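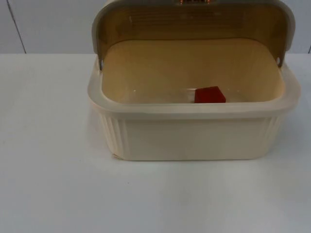
Teleop demos for roll-top lid: how many is enough?
Forum: Learning from demonstration > Household tasks

laltside_nadja
Task is bread box, red cube. Open the lid, take the cube out, close the lid. I have 90 demos by remote control and the policy opens the lid like it's apologizing to it, then grabs at the front rim. Lid is translucent brown plastic, cube sits close to the front wall so you only get the top of it over the rim. Do I record more, or am I doing something dumb?
Nadja Frei

puller_fan52
Both, probably. Are all 90 with the cube in that spot? If so you've taught it a location and a color, and it isn't sure about the color.

laltside_nadja
Most of them. I moved it to the back for a few and then got lazy.

gravy_mode
Stop teleoperating the lid. A roll-top wants an arc and your hand on a joystick wants a straight line. Put the arm in gravity comp, hold it by the wrist, and walk it through the curve. I did 52 that way on a Dornix and it was smoother than anything I got in 300 remote ones.

remo_w
Disagree. When you hold the wrist, your own forearm is in every camera view. Then you take your forearm away at test time and the policy misses it terribly. I lost most of September to this.

gravy_mode
So replay the trajectory and record the cameras on the replay. This is a solved problem.

remo_w
Solved if the cube is exactly where it was when you led the arm through it. Replay a grasp that was 3 mm off and you have a very clean recording of a robot pinching air.

puller_fan52
Split it. Lead by hand for the lid, remote for the cube. The lid is hinged on both sides, it always goes the same way. The cube is the part with opinions.

laltside_nadja
I like that, except now I have two kinds of demo with different speeds. My hand-led ones are about twice as fast as my remote ones. I drive like my grandmother parks.

remo_w
Resample them. Also, which way do you come in for the cube? With it up against the front like that I'd go straight down from above with the fingers lined up left and right, so neither one has to fit between the cube and the wall. If half your demos come in one way and half the other, it'll average them and hit the rim.

laltside_nadja
... I may have alternated. For variety.

gravy_mode
There's your rim.

laltside_nadja
OK. Throwing out the front-back grasps, redoing the lid by hand, cube all over the floor of the box this time. Remo, what do you resample to?

remo_w
Whatever your slowest camera does. Check the Eberhard thread before you touch the gripper channel — it shouldn't be interpolated if you're sending open/close.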